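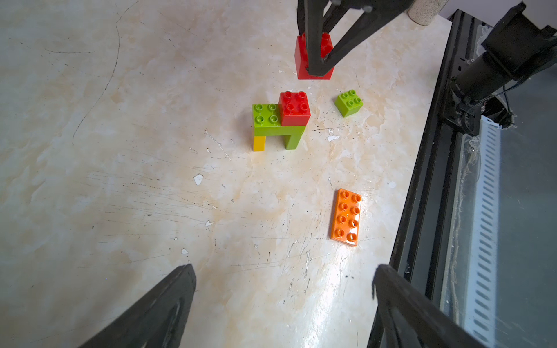
Is the open day at the Hillanau pressing plant worth the trip if you don't work in music?

I'd say so, provided you book a tour slot before you go and don't mind standing for most of the afternoon. There is a small stage in the yard as well, and the music is included in the ticket.

I went down in June on the early train and walked from the station, which takes 13 minutes if you use the canal path. The road route is shorter on the map but there is no pavement for the last stretch. Doors opened at noon and there was already a queue along the fence, mostly people with tote bags and a few families.

The plant presses records for small labels, a lot of them country, folk and Americana. It took over the building from a printing firm and you can still see the old rails in the floor where the paper trolleys ran. Tours go in groups and last a bit under an hour. Ours was led by Ansel Baptiste, who runs the night shift and has been there from the start. He spoke quietly and the machines are loud, so stand near the front.

We began in the cutting room, where a lacquer was being cut for the new Zacharias album. We heard one side of it through the monitors, a slow song with pedal steel and not much else. Ansel explained that the loud tracks are best put near the outside of the disc, where the groove passes the needle faster, and that bands argue about this more than anything else. Zacharias had wanted their loudest song last. It is now second on side B.

After that came the plating room, which we saw through a window, and then the press hall. There are three presses. Two were working and the third had its side panel off. A lump of warm vinyl goes in with a label on each side, the press closes, and the disc comes out with a ragged edge that is trimmed straight away. The trimmings go into a bin and are ground up for use again. We were each handed a test disc to hold by the edges. Mine was dark green.

The order on the board that day was 759 copies of a live record by Ema. Someone asked why such an odd number, and Ansel said it was what had been ordered through the fan club, plus shop stock. He had the job sheet with him and showed us. The sleeves were stacked on a pallet by the door, still flat.

The last stop was the listening room. Every batch has copies pulled from it and played right through by a person in headphones, who writes down each click with the time beside it. The woman doing it was on her fourth disc since breakfast and waved without taking the headphones off.

The stage started at 3. Leter opened with half an hour of duets, just two voices and one guitar, and had some trouble with the wind getting into the microphones. They played most of their first EP and one new song that didn't have a name yet. Ema came on later with a full band and did a longer set, including the train song that gets played on the radio. The sound was better by then. I stood next to the loading bay wall, which was a mistake, as the bass bounces off it. The middle of the yard by the picnic tables is the place to be.

Food was one van doing flatbreads and another doing coffee. The flatbread queue was very long between sets and quite short during them. The toilets are inside, past reception, and there is a step up.

The shop sells overstock and seconds. Seconds have a sleeve fault or a label put on off-centre, and they play fine. I bought the Leter EP with a creased corner and an older Zacharias single I had been looking for. They take cards, but the reader was slow and cash was quicker.

Some practical points. Tour slots are booked separately from entry and they had all gone by the time I arrived. Closed shoes are required in the press hall, and they did turn away a man in sandals. Photos are allowed everywhere except the cutting room. Ear plugs are free at the desk. The last direct train back leaves at 9.10, and after that you have to change.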